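Westness Neighbors Board > House and Kitchen > Moving with too many small appliances

olaia_n
Posts: 23
I'm hoping some of you have been through this, because I am standing in my kitchen with a cup of tea and no idea where to begin. We're moving from the house on Matos Street to a two-bedroom apartment in December, and the new kitchen has one run of counter that I could cover with my arms stretched out (and I am not tall). What I own is a toaster, a waffle maker, a bread machine, a slow cooker, a rice cooker my aunt gave us, two blenders, and a thing that makes yogurt. My husband says keep the toaster and sell the rest. I say he has never had a bad week saved by a slow cooker. How did you all decide? Did you regret anything you gave away?

tomasvieira
Oh Olaia, I feel for you. We did this when we left the big place and I still think about it. What worked for us was putting everything in boxes in the hall closet and only taking a thing out when we wanted to cook with it. After 9 weeks the bread machine was still in its box and so was the waffle maker, and I let them go without a tear. The rice cooker came out the second night and never went back.

Westside_Nuno
I'll be the grump and disagree with Tomás. The closet test is unfair to anything seasonal. My ice cream maker would fail it every single winter, and then along comes the first hot weekend and the grandkids are at the door asking. Same with the waffle maker, if you're a family that does holiday breakfasts. Go by the year, and if you can't remember using it since last year, fine, out it goes.

tomasvieira
Fair enough about the ice cream maker, Nuno, though I'd point out you have a garage and Olaia won't!

Westside_Nuno
The garage is full, thank you.

afonso.t
Joining in because my mother went through this last spring and I did most of the carrying. We used Planilix to draw the new kitchen (my sister set it up, I'd never have managed) and it helped more than I expected, mostly because it showed her the plugs. She had room for five appliances and outlets for two. So I'd say measure your counter, yes, but go stand in the new place and look for the outlets before you choose anything. Also check how high the upper cabinets hang. Her stand mixer wouldn't slide under them, and it lived on a chair by the back door until my cousin took pity and adopted it.

olaia_n
Posts: 24
Afonso, I hadn't thought about outlets at all, thank you! I've got a viewing with the landlord coming up and I'll bring my tape measure. And I have to admit the second blender is only here because I felt bad for it. It was my first one, from when I lived alone, and the lid has been missing for years.

sergio_p
Good evening all, August 23, 2026 and still too warm to turn the oven on, so I've been reading this whole thread with great pleasure. I'll tell you how my wife and I did it, and you can take what you like from it. We cleared the living room one afternoon and put everything down on the floor, every last gadget, and then we walked around with our coffee and talked about each one.

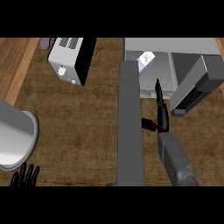

It took us until supper, partly from all the stories. Once a thing is down on the floor and away from its usual corner you see it fresh, and you start asking whether you'd buy it again today at full price. For the toaster we both said yes right away. For the electric knife we both laughed. Where we disagreed, the thing went to a "maybe" corner, and each of us was allowed to rescue one item from there with no arguing from the other. She rescued the egg cooker. I have never once seen her use it, and I've kept my word and not brought it up (until now, I suppose).

Westside_Nuno
Sérgio, your wife reads this board. Good luck to you.

afonso.t
I like the one-rescue rule very much. My only worry is that laying it all out makes some people want to keep more. My mother would have found a memory in every plug and cord.

tomasvieira
That's my wife too, Afonso. Closet test for us, always.

olaia_n
Posts: 25
I read Sérgio's post out loud at dinner and we're going to try it, one rescue each. He has already announced that his will be the waffle maker, after telling me for a month to sell it! If anyone near Westness wants a yogurt maker, send me a message. It's clean, it works, and I'll throw in the jars.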